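The road to Matos is open in the mornings

Since February the people of Matos can again use the valley road to reach the clinic in Drinon. Before, they walked 40 minutes by the hill path.

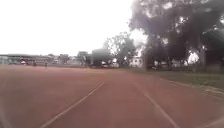 White lane lines on the running track.

Raquel Teixeira has lived in Matos for 17 years. "When the road was closed, my mother missed her treatment many times," she told me. "Now she goes by car, but we must return before the gate closes at noon."

Her neighbour Florêncio Patrício has olive trees on the other side. He received a permit, his two sons did not. "With 80 trees I need their hands," he said. "I asked again, and I wait."

I asked both what they wish for next. Mrs Teixeira answered quickly: "The afternoon." Mr Patrício wants the water pipe repaired before summer.

Interview by Olga Caldeira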